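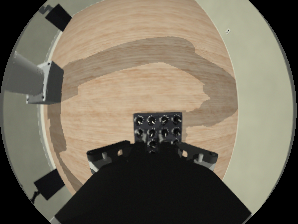 **2019年4月19日，即时发布。** 度假房屋管理公司Visow今天宣布，接手Setum湖区Csonka度假村的全部出租房源，共315套，木屋、联排、湖景公寓都有。原管理合同月底到期，交接已经开始。房客已订的日期、已付的订金，全部照旧，不用重新下单。室内风格这次也统一了方向，木料为主，浅色打底，像那种浅棕色的圆木桌面，木纹很细，一道深褐色的弧形色带从上面绕过去的那种。旧的花布沙发会陆续撤掉。业主如果想留自己的家具，请在签约时写进附件，口头说的不算。

## 订房有什么变化

先说大家问得最多的。

- 最短入住：平日2晚，旺季4晚。以前各家业主自己定，乱，现在统一。
- 取消：入住前15天以上，订金全退。15天以内转为余额，一年内可以在次使用。
- 入住时间：下午四点起。早到的可以先寄存行李，前台在Lular会所一楼，不在原来的湖边小屋了，导航还没更新，请注意。
- 宠物：指定房型可以带，一套最多两只，预订时要勾选，到了再说可能没房。
- 清洁费：写进总价。页面上看到多少就是多少，结账不再另加。
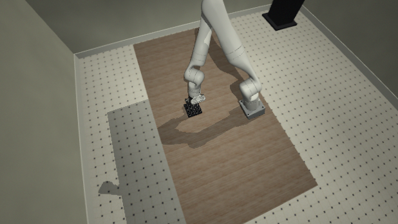 老帐号照样能用。原来在度假村网站注册过的客人，用同一个邮箱登录即可，历史订单五月初导入完毕，在那之前查不到属正常情况，别急着打电话。电话订房保留，早九点到晚六点，旺季延长到晚八点。

湖边码头、儿童泳池、网球场对所有住客开放，不分房型。皮划艇另收费，价目贴在码头。高尔夫不在度假村范围内，但前台可以代订湖对岸球场的开球时间，至少提前一天。球场旺季很满，周末更难，建议订房时一起提。

“我们接手以后第一件事是把钥匙和价格理清楚。”Visow湖区业务总监Forough Talebi说，“客人开了四个小时的车过来，不该站在门口打电话找密码。装修可以慢慢来，门必须先打得开。”

她还提到，公司没有打算把Csonka改名，也没有计划加盖新楼。“湖边那一排木屋就是大家来的理由，窗户推开就是水。那一排不动。”

门锁更换分批做，先木屋，后联排，公寓最后。更换期间新旧门锁并存，入住前一天会发短信，写明是密码还是钥匙。没收到短信的，去前台。 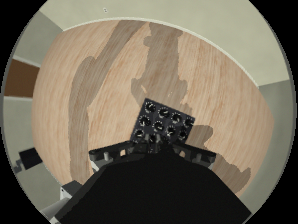

## 给业主

委托期限两年起签，每月结算一次，账单在线查看，维修超过约定金额必须先征得业主同意。自住日期每年提前登记，旺季自住不设上限，但要在登记截止前报上来，过后只能看空档。

业主说明会安排两场，都在Lular会所二楼，时间另行邮件通知。来不了的可以委托代理人，带书面授权，扫描件也行。

11月起度假村进入淡季，泳池关闭，码头只留一半泊位。公共区域的屋顶检修和步道重铺放在那段时间，湖景公寓正常接客，木屋看供暖情况，名单另发。淡季长住价格还没定，定了会第一时间公布在网站上，目前各平台上挂的长住价都不是我们发的，请勿付款。

## 关于Visow

Visow从事度假房屋的出租管理，业务包括订房、清洁、维修和业主结算。总部设在Setum湖区，员工大多住在本地。

## 媒体联系

Visow新闻联络处，联系人Forough Talebi。需要房型图和价目表的媒体请来信索取，注明刊物名称和截稿日期。实地采访请提前预约，交接期间人手紧，当天来的恐怕接待不了，敬请谅解谅解。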